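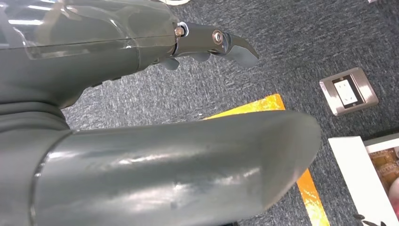

Kirard - packet filing log, README

Kirard is a table of filing events. Each row records one card packet, the slot it was meant for, where it was when the row was written, and a short note. There are 3,565 rows. Of those, 1,027 were read a second time by someone who hadn't written them. The rest have been read by the person who typed them and no one else, and you should treat them that way.

The earlier notes called this "a complete record of how people organize small items." I took that sentence out. It is a record of packets going into a brown cardboard organizer with narrow slots, on one table, under one set of house rules. Whether any of it carries over to a kitchen drawer or a tackle box is a guess, and so far I haven't seen a good argument for it.

What is in a row

packet_name: the printed word on the packet, in capitals, copied as printed
target_slot: row and slot, counted from the front left
state: in, part, outside, floor, unknown
written_by: initials
note: free text, 300 characters at most

"Part" is the weak one. Lacey Tunstall used it for any packet standing proud of its neighbors. Nigel Lightfoot used it only if the packet could be knocked out with a finger. We found this out in August, well after most of the rows existed, and the old ones have not been redone. If your result depends on "part" versus "in", I would not trust your result.

"Outside" means on the table and not in a slot. The yellow-and-white HOTEL packet lying a little crooked just left of the organizer gets "outside", and the angle goes in the note if the writer cared. It does not get "dropped" or "waiting". Both words were in the first version and both claim to know what somebody had in mind.

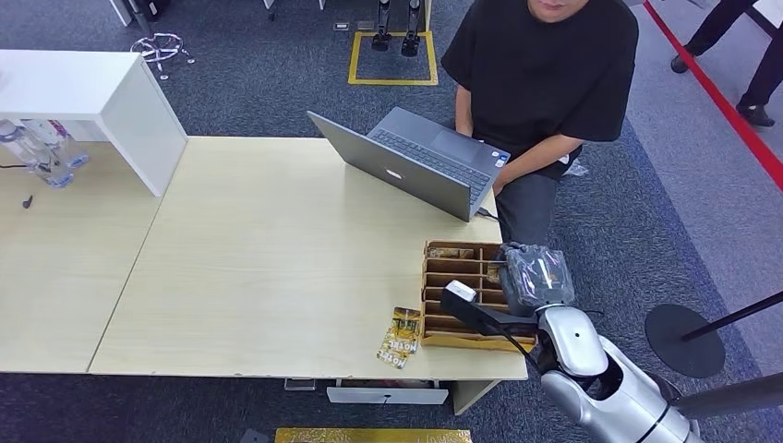 The table

Light beige, wood-grain, made of panels that meet at a seam. The seam matters more than we expected: a packet near it was sometimes logged as being on "the other table". There is no other table. Those rows were corrected where we could find them, by searching the notes for the word "other", so assume a few got through.

Things that share the table (laptop, water bottles, odds and ends) are not logged. Pauline Marsden argued that they should be, on the grounds that a crowded table changes where people put a packet down. She may be right. Nothing in this release can test it.

How the second reading was done

Callum Lockwood and Marjorie Marsden split the rows between them and compared each one with the writer's paper slip. They threw out 79 rows where the slip was missing or couldn't be read. Those are not in the total. Please don't quote the second reading as "verified". It shows that the typing matches the slip - it says nothing about whether the slip was right.
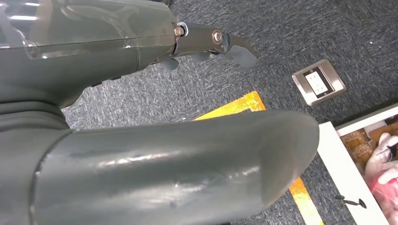 KNOWN PROBLEMS

Floor rows are thin. The carpet is dark and speckled, a yellow-and-white packet shows up well on it, and people tended to pick one up before writing anything down.

Slot numbers drift. Counting starts from the front left, but the organizer can be turned around, and at least one writer kept counting from the same physical corner after it was. Runia, the script in the tools folder, flags likely cases. It also flags plenty of good rows, so read what it gives you.

No times. Rows are in the order they were typed, and some slips were typed in batches. Do not compute filing speed from this. Two people already have.

Names are not categories. The word on a packet tells you what is printed there and we never wrote down anything about the contents.

Versions

Peler is the first release, kept only so old numbers can be checked. Gashi is the current one. Row IDs did not carry over between them, and a merge on ID will run without an error and give you nonsense. Match on packet_name plus note.

If you find a row that looks wrong, send the row ID and what you think it should say. Rows get changed when there is a slip to back it up, otherwise the complaint is added to the note and the row stays.

Contact: Kirard maintainers | © Kirard contributors | Back to top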